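3.2 Collection of household packaging

The households were recruited in two towns, Tillemero and Preltard, which have different rules for the sorting of waste. In Tillemero the plastic film goes together with bottles and cans into one bag. In Preltard the film is not accepted, and residents must put it with the residual waste. We expected that this difference would change what people keep and what they throw away, and for this reason the two towns are reported separately in Section 4.

In total 115 households took part. Each one received a box with a lid and a short instruction sheet, and was asked to put in the box every food package that was emptied during 27 days. The participants were told not to wash the packages if they would not normally do it. Glass was left out of the study. Paper bags from bakeries were accepted only when they had a plastic window, a rule which caused some confusion in the first days and was explained again by telephone.

The boxes were brought to the sorting room at Charpentier, where each item was given a number and entered in the register. The complete register has 1485 items. An item was defined as one closed unit as sold, so that a tray and its cover film count as one item also when they arrived separated. Where two parts could not be matched with certainty, the part without a label was removed from the register.

Flexible packages were the most difficult group. They are often made of several layers which cannot be told apart by eye, and many have a second component, for example a closure, made of another plastic. We therefore recorded the closure in its own field — a decision taken after the pilot, in which 400 items had been registered without it and had to be examined again. Flexible packages of sauces are treated as one class in the analysis, with or without a spout (Figure 2).

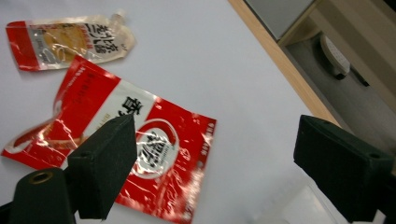
Figure 2. Empty food packages of printed plastic film. The smaller one is a sauce pouch with a plastic spout and screw cap.

3.3 Estimation of product residue

The food which remains in a package has two effects: it is a loss for the household, and it lowers the quality of the material at the recycling plant. We estimated it by weighing. Each package was weighed as received, then cut open, rinsed with warm water, dried overnight and weighed again. The difference is called residue in this paper, although it also includes the water that was already in the package. Dry products such as rice and pasta were not weighed, as their residue was below the resolution of the scale.

The same procedure was used by the Gurden project for dairy packages, and our values can be compared with theirs for yogurt and cream only.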